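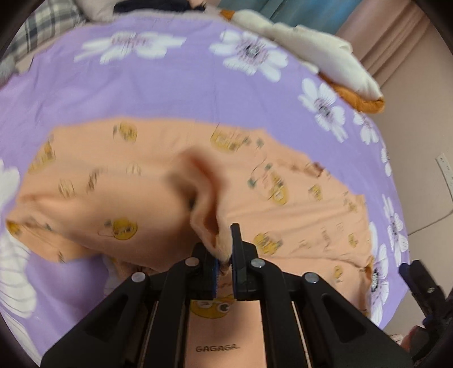 A hand-held gripper on a printed cotton garment, one fold pinched.

About Adeck

We collect examples for learning systems, mostly cloth handled on ordinary beds and tables. Two of us started Adeck after working on the Prusten folding project, where a model trained on 1000 tidy demonstrations fell over the first time it met a patterned sheet. We have been wary of big round numbers ever since.

Plenty of firms in our line will tell you more data fixes everything. We doubt it. A thousand grabs at the same grey towel teach a system about a grey towel. Our people work in lived-in bedrooms, with whatever colours and prints are on the bed, and we would sooner hand over 63 varied recordings than pad the count.

We also throw a lot out. For Nyamweya, our longest-running client, we rejected over half of what we recorded in July - bad grips, lazy labelling, folds that all went the same way. They were not thrilled. The second batch was smaller and we stand behind it.

We don't sell robots and we won't promise you one that does the laundry. If you have seen a demo that says otherwise, ask how many tries it took.

Our office is in the Brellano building, upstairs at the back. Visits by arrangement, after 2 pm.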